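Subject: Re: [smallholders] Lura bonds, is it me?
From: Halldóra Vestergaard

Evening all,

I read the Lura prospectus with a pot of coffee and came out poorer by one pot of coffee. The coupon resets every October at whatever Serkirer decides is the market rate. Serkirer also sells the bonds, so I expect they'll be very strict with themselves.

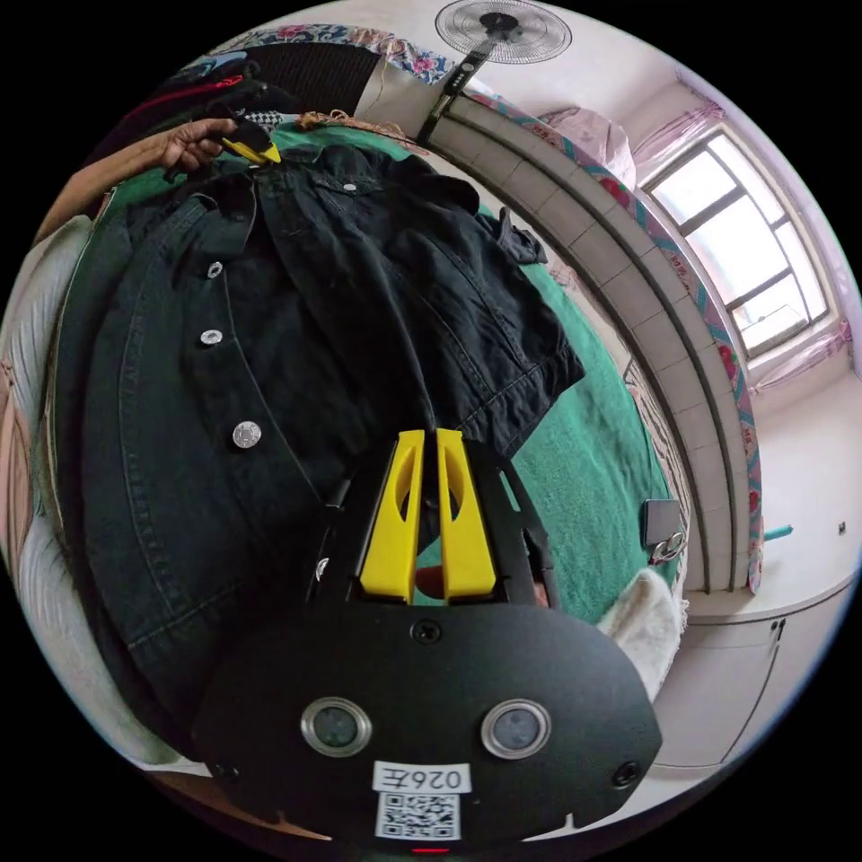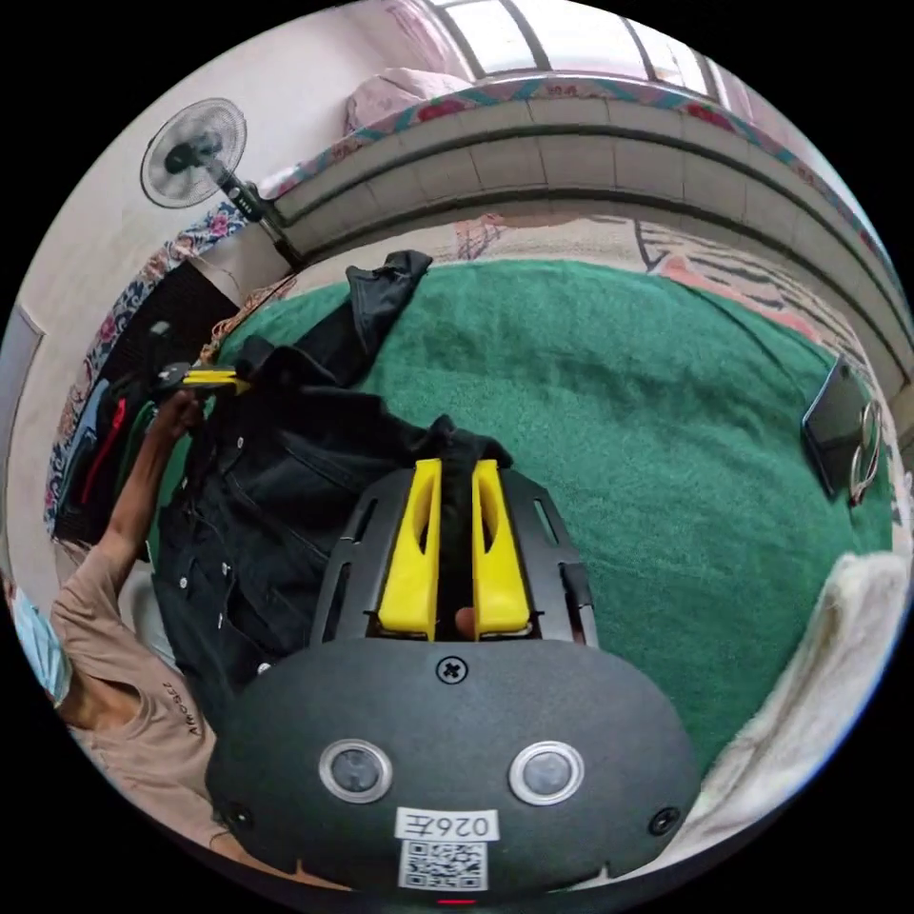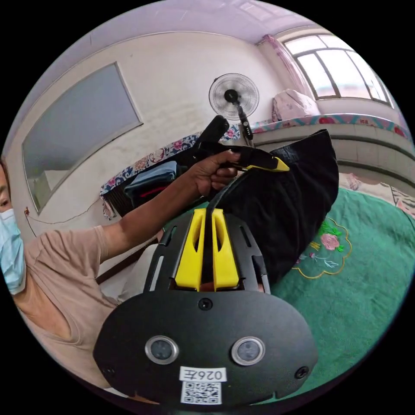

Binta Ezeani wrote:
> My broker at Venckus calls it as safe as a savings account.
> I put in 3104 and the first statement shows two fees, both
> called "administration". Can I get out before the reset?

You can, at a price. Page 2 says early sellers get 100 less the exit charge, and the exit charge is in a separate leaflet I have yet to meet. Ask Venckus for it in writing, and ask which of the fees is theirs.

I still hold Wellimitz, which has done nothing at all since spring. I've grown fond of it.

Halldóra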